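Export Notes – 7 April 2025

The Waiver That Ate the Rule

Readers who have followed the Keltine affair since January will know that it concerns a coastal radar, a sanctions list and a great deal of patience. For everyone else, a short refresher.

Keltine makes surveillance radars. Its newest set, the Mussa, was sold to a friendly navy under a contract that took six years to negotiate. Then the supplier of one small part, a signal processor built in Tarnton, was bought by a holding company with the wrong shareholders. The holding company went on the list. The part went on the list. By the logic of these things, the radar went with it, and so in theory did the navy.

Punishing a friendly navy is awkward, so a waiver was drafted. The first version ran to two pages and said, in effect, that the rule did not apply to this sale. Lawyers objected that this was too clear. The current version is much longer and says the rule applies in full, except where it would have any consequences.

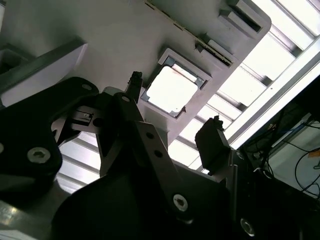

The trouble is that other buyers can read. Two more governments have now asked for the same treatment, each explaining that its own case is unique. One of them wants the waiver to cover spare parts, training and any future model with Mussa in its name, which is a generous way to define a radar. Keltine has declined to comment, though its sales staff have been seen smiling.

Supporters of the measure make a fair point. Sanctions are meant to hurt the people on the list, and a navy that ordered its equipment years before the list existed is a poor target. Cancel the deal and the money is already spent, the coast goes unwatched, and the customer shops elsewhere next time, probably with someone we like even less.

Critics make a fair point too. A penalty that gets waived whenever a friend is caught by it starts to look like a list of who our friends are. We have one of those already, and it changes often enough.

The bill still has to clear the upper chamber, where three amendments are waiting. The first would put an end date on the waiver. The second would require a yearly report on the Tarnton part. The third concerns fishing rights and seems to have wandered in from another bill – it is expected to pass easily.

We will return to the subject when the amendments have been voted on. Subscribers who want the full text of the draft can write to the usual address and should allow plenty of room in their inbox.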